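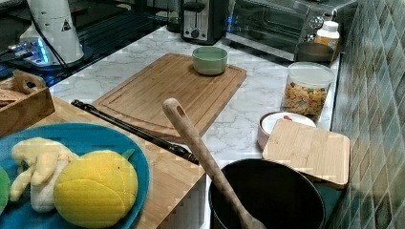
How to submit a written statement for a leaders' press availability

Delegations visiting Arna for bilateral talks can file a written statement to be released alongside the joint press availability. The steps below apply to member and observer delegations. Heads of government speaking from the podium don't need to file anything, but their offices usually do.

Before you start

You need a delegation account on Wirkeo, the document portal used by the host's press office. If your mission had an account for the Irnix trade round, it still works. New accounts are opened by the protocol desk and take 2 working days.

Have the final text ready in English and in your own official language. The limit is 3000 words for both versions together. Tables count toward the limit and footnotes do not.

Step 1. Open a filing

Log in, choose Statements, then New Filing. Pick the meeting from the list. Meetings appear there once both governments have confirmed them, so a visit still under discussion won't show up.
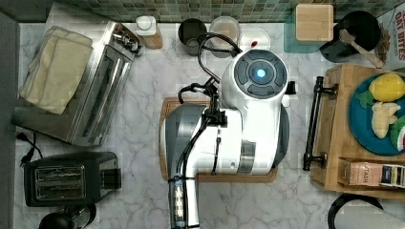
Kitchen counter with cutting board and robot arm

Step 2. Enter the heading

Use the full title of the speaker as it appears on the protocol list. Leave out honors and academic degrees. If the statement is from a delegation and no single speaker, enter the name of the country only.

Step 3. Paste the text

Paste as plain text. Formatting from a word processor is removed on upload, and accents sometimes go with it. Read the preview through before moving on, especially place names. Biwott has been misspelled in several joint communiqués and corrections take a long time to circulate.

Step 4. Set the release time

Choose one of these:

On delivery: the text goes out when the speaker finishes.
Embargoed: the text goes to accredited press early, marked with the release time.
After the session: the text goes out when the room closes.

The cutoff for embargoed text is 17 hours before the session opens. All times on the form are local to the host city.

Step 5. Confirm

A second person from your delegation has to approve the filing from their own login. The status then changes from Draft to Lodged.

Changing a lodged statement

Open the filing and select Recall. After the release time, a recall is no longer possible and you will need to file a correction through the protocol desk. Corrections are posted under the original text.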